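How to Train a Small Network to Recognize Bird Calls

by Danica Hoxha

Print this page | E-mail this page

In this tutorial we will train a small neural network that can tell apart the calls of 10 birds. You need an ordinary laptop and Mimix, the free sound tool we have used in the earlier parts. A graphics card is not necessary.

Step 1. Collect the recordings. I had 900 short clips, the same number for each bird. If one bird has many more clips than the others, the network will learn to guess this bird too often. Please listen to the clips before you use them. In my first set, 7 of them contained only wind.

Step 2. Cut every clip to a length of three seconds. In Mimix, open the folder, choose Trim, and write 3 in the box. Clips which are shorter will be filled with silence at the end.

Step 3. Turn the sound into spectrograms. A spectrogram shows the time from left to right and the pitch from bottom to top. Choose Export, then Spectrogram, and keep the gray color map. The colored one makes bigger files and did not improve my results. 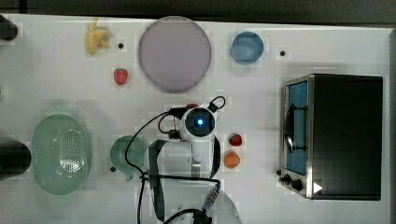
Vol. 3, No. 7

Step 4. Divide the data. Put most of the spectrograms in a folder called "train" and the rest in "test". Be careful with one thing: if two clips are cut from the same long recording, they must go into the same folder. I made this mistake in February and got a very high score, which fell down as soon as I tried new recordings.

Step 5. Train. Start with three layers and let the program run until the error on the test folder stops going down. When it begins to rise again, stop the training and go back to the last saved version.

Step 6. Look at the mistakes. Mimix writes a table of which bird was confused with which. My network mixed the two warblers all the time, so I added more clips of both and trained again from step 4.

If the program closes during training, make the batch size smaller and start again.

Related articles
Cleaning noisy recordings with Flillitz
Labeling sound by hand: the Watkins method
First steps in Clernance

Contact | Copyright Danica Hoxha | Back to top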